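The Prutari Open Day is a yearly public event held in April by Prutari, a robotics workshop in the town of Dusedstead. Visitors watch the staff at work and may try some of the equipment. It was started by Rezaul Bhuiyan, an engineer, and Gülizar Tuncer, who had taught mechanics at a school in nearby Plisby. The first open day drew 60 people. Later ones have had around 500.

The main part of the day is a demonstration of hand-held grippers. A member of staff moves the gripper by hand through a simple job, such as picking up a cup or folding a cloth, and the recording is later used to train a robot arm to do the same job. Some staff wear small cameras on their heads during the work. Printed square markers are used to keep track of where people and tools are in the room.

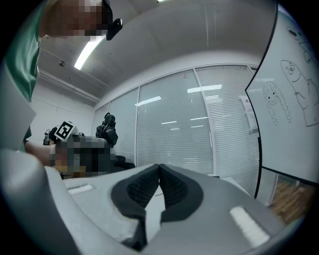
Demonstrations last 19 minutes and are repeated through the afternoon. The last one begins at 4 p.m. Children may try a gripper if an adult is with them. In the early years only staff were allowed to handle the tools, but this rule was dropped after many visitors asked for a turn.

The workshop has 2 rooms open to the public on the day. The smaller one is used for talks, which Tuncer has given every year except one. Her talk on fingertip pads was later printed as a booklet and is sold at the door.

The event was first held at the Rallis building, a former shoe factory on the Plisby road. It moved when the roof there was being repaired and did not go back. Entry is free, but places at the talks must be booked.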